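Oktober
Von Aranka Magyar

4. Der Kranz, der nicht schließen will

Der Sonettenkranz gehört zu den Formen, deren Regeln man leichter erklärt als erträgt. Jedes Sonett beginnt mit der Schlusszeile des vorigen, das vierzehnte mündet in die Anfangszeile des ersten, und das Meistersonett sammelt alle Anfangszeilen ein wie ein Gastgeber nach dem Fest die Gläser. Jolow hat in »Basness« die vorgeschriebenen 15 Gedichte geliefert und sich auch sonst benommen. Nur eine Zeile, die letzte des neunten Sonetts, kehrt zu Beginn des zehnten verändert wieder:

Ich ging hinaus und ließ die Lampe brennen.
Ich ging hinaus und ließ die Lampe, brennen

Ein Komma kommt hinzu, ein Punkt verschwindet. Die Forschung hat daraus je nach Temperament einen Druckfehler oder eine Lebenskrise gemacht. Die Druckfehlerthese kann sich auf den Verlag Gulyás stützen, der bei der Erstausgabe in 200 Exemplaren auch den Titel auf dem Rücken falsch herum setzte. Für die Lebenskrise spricht vor allem, dass sie sich besser verkauft.

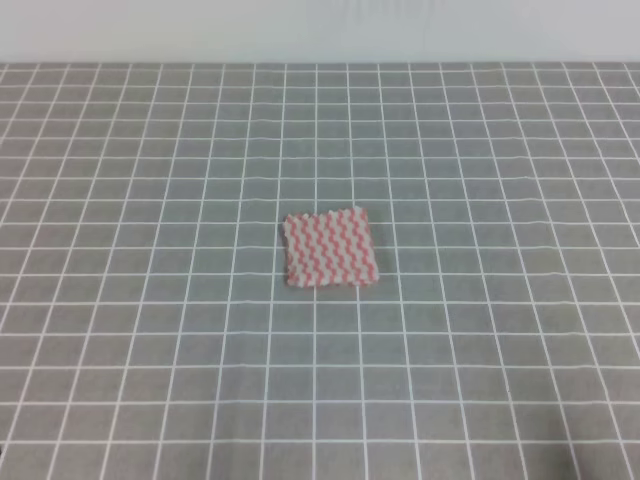 Gyula Medve hält beiden Lagern entgegen, das Komma sei schlicht ein Atemzeichen, und wer je einen Sonettenkranz laut gelesen habe, werde dem Dichter beim zehnten Stück einen Atemzug gönnen. Das Argument hat den Vorzug der Menschlichkeit. Es erklärt allerdings schlecht, warum Jolow an keiner anderen Stelle Luft holt, auch dort nicht, wo ein einziger Satz über zwei Quartette läuft und jeder Rezitator blau anlaufen müsste.

Ich schlage vor, die Zeile zunächst grammatisch ernst zu nehmen. Ohne Komma ist »brennen« der Infinitiv, den »lassen« verlangt; die Lampe brennt, das Ich ist fort. Mit Komma löst sich das Verb aus seiner Konstruktion und sucht sich in der folgenden Zeile ein neues Subjekt. Es findet die Felder: »brennen / die Felder hinterm Haus, als wär es Tag«. Was im neunten Sonett Vergesslichkeit war, ist im zehnten Brandstiftung, zumindest syntaktisch. Der Wortlaut bleibt, wie die Form es fordert, Silbe für Silbe derselbe. Gegen die Regel verstößt allein die Zeichensetzung, und in den einschlägigen Poetiken ist von ihr so wenig die Rede wie vom Papierformat. 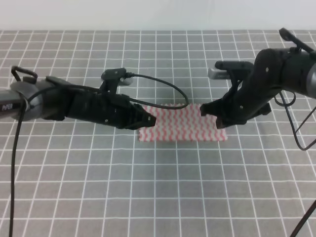 Abb. 1: Rot-weiß gestreiftes Tuch zwischen zwei schwarzen Roboterarmen

Für das Meistersonett hat das unangenehme Folgen. Es müsste die Zeile ein drittes Mal bringen, und zwar in einer der beiden Fassungen. Jolow entscheidet sich für die erste, samt Punkt. Die Felder sind also offiziell nie abgebrannt. Man darf das für einen Rückzieher halten. Mir scheint eher, dass der Text hier seine eigene Akte bereinigt und dabei so gründlich vorgeht, dass man misstrauisch wird: Der Punkt steht mitten in einem Quartett, dessen übrige Verse durch Enjambement verbunden sind, und wirkt dort wie ein Möbelstück vor einer Tapetentür.
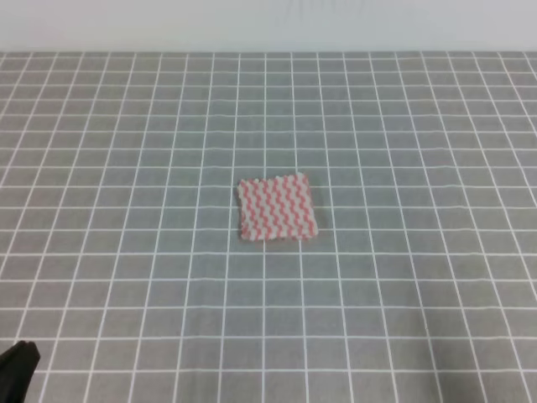 Abb. 2: Kleines Tuch mit welligen Streifen in Lachsrot und Weiß, flach liegend

Ein Blick auf das Gesamtwerk stützt diese Lesart, freilich in Maßen. Unter den 2323 überlieferten Versen habe ich 32 gefunden, die einen früheren Vers wörtlich wiederholen und allein die Interpunktion ändern, die Zeile aus »Basness« eingerechnet. In den meisten Fällen verschiebt sich wenig; ein Semikolon wird zum Punkt, ein Ausrufezeichen beruhigt sich mit den Jahren. Wer eine Poetik des Kommas schreiben wollte, müsste mit einem dünnen Buch zufrieden sein.

Bemerkenswert bleibt immerhin die Meludberger Abschrift, ein Typoskript mit handschriftlichen Korrekturen.
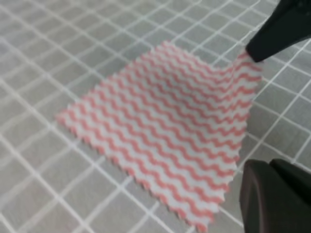 Dort fehlt das Komma zunächst und ist dann mit Tinte nachgetragen, so kräftig, dass es auf der Rückseite als kleiner Buckel zu fühlen ist. Ein Versehen des Setzers scheidet damit aus, sofern man den Korrekturen traut. Ihre Eigenhändigkeit ist umstritten. Zwei Gutachten liegen vor, sie widersprechen einander, und beide berufen sich auf denselben Schwung im kleinen g, das in der fraglichen Zeile immerhin vorkommt.

Die folgende Untersuchung geht deshalb von der Abschrift aus und verzeichnet die Abweichungen der Erstausgabe im Apparat. Das zehnte Sonett wird mit Komma zitiert, das Meistersonett mit Punkt. Zur Frage, wer die Lampe am Ende gelöscht hat, siehe Abschnitt 5.

Geteilt: 15 | Kommentare: 0
Kontakt | © Aranka Magyar | Nach oben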